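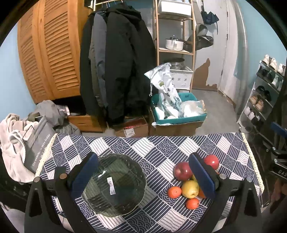 Two grippers, one glass plate

March 22, 2026

I have spent a fair part of this month picking up apples. Anyone can pick up an apple, of course, but I have been doing it with two different hand-held grippers and writing down how I felt about it afterwards, so it counts as work.

The contenders are the Vilela and the Grevberg. Both do the same job on paper: squeeze the handle, the fingers close, and the camera behind them records whatever you were trying to get hold of. Later a real arm is supposed to learn from the recordings. I pity the arm.

The Vilela has linkage fingers with angled blue pads, and the pads are the best thing about it. They're soft enough to give a bit when they meet something round, and they don't leave marks. An orange goes in and stays in. A big apple goes in if you come at it straight and don't dither. I dither, so I bruised two.

The Grevberg has flat, hard fingers and a stiffer spring. It's quicker to close and much better on boxes, but it treats fruit like a grudge. After 102 grabs my thumb had opinions of its own. Cosimo Greco, who lent it to me, says the spring loosens up after 2000. I have asked him whose thumb he used.

Then there's the plate. I put a large round glass one on the table because Desta Admasu said transparent things would ruin my week, and she was right. On my navy and white patchwork cloth the pattern comes straight through the glass, so on the recording you're left looking for a scalloped rim and a bit of shine. There's a little paper label stuck near the middle, and I've left it on, as it's the one part of the plate I can reliably find.

Picking the plate up is another matter. Flat on the cloth there is next to nothing to get under. With the Vilela I can tip one pad down, catch the rim and lift, and the soft pad holds. With the Grevberg I mostly pushed it about and rucked up the cloth.

The camera settings matter more than I'd expected. I had the exposure on automatic for the first 700 clips and it hunted every time a pad swung close. Fixed exposure looks duller and behaves itself.

So the Vilela is staying and the Grevberg goes back to Vovcombe with Cosimo. The Jastineo controller should reach me in May, and until then I have a lot of fruit to eat.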